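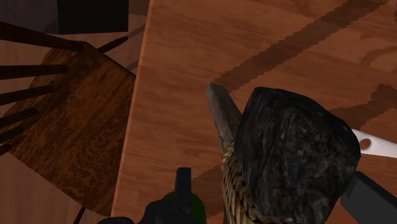
The Long Table at Bruldale

The first thing Oliwia Laskowska does when you come in out of the cold is take your coat, and the second is ask whether you've eaten. It doesn't matter what you answer. By the time I had found a place to set down my bag there was a bowl of sour rye soup in front of me, with half an egg floating in it and a heel of bread on the side, and she was already back at the stove telling me over her shoulder that I looked thin.

I had driven up to Bruldale to write about supper clubs, which have been having a moment in the cities, with their printed menus and their waiting lists. What Oliwia runs is a good deal older in spirit. One evening a week through the winter she opens her kitchen to whoever has called ahead, and people sit down together and eat what there is. She started it in January, in the worst stretch of the year, after the Fledholm diner closed and left the whole valley without a place to get a hot meal after dark.

"I thought it would be my sister and the mailman," she told me. "And it was, the first week! They each had three helpings."

Bruldale has 612 people in it, and I would guess that a fair share of them have passed through that kitchen by now. The evening I visited there was a retired schoolteacher, two brothers who cut timber, a young couple with a baby who slept through everything, and Ksawery Cieślak, who grows most of the potatoes and has strong feelings about them. He spent a good part of the meal explaining to me why you should never peel one before boiling it (the flavor goes out with the water, he says, and so does your self-respect). I have been boiling mine in their skins ever since, and I'm sorry to report that he's right.

The food is what Oliwia's grandmother cooked, more or less. Cabbage rolls in tomato sauce, potato dumplings with fried onions, beet soup so dark you could dye a sweater in it. She uses a notebook that came down through the Szewczyk side of the family, and the recipes in it are maddening. One for poppy seed cake simply says to add flour until it feels like enough. When I asked how she knew when that was, she took my hand, pushed it into the bowl, and said, "Now you know too."

Nobody gets a bill. There's a jar by the door, and most people put in a little something, though just as many turn up with a sack of onions or a jar of honey, or offer to stay and wash up. Oliwia told me she broke even in her second winter and bought herself a bigger soup pot to celebrate, a 60-quart monster that she needs help lifting.

I had meant to leave by eight, with the snow coming down and a long drive ahead of me. But then the plum cake came out, and the schoolteacher began a story about a runaway goat that plainly had some distance left in it, and Ksawery moved his chair over so I could get closer to the stove. I called the inn and told them to keep my key at the desk.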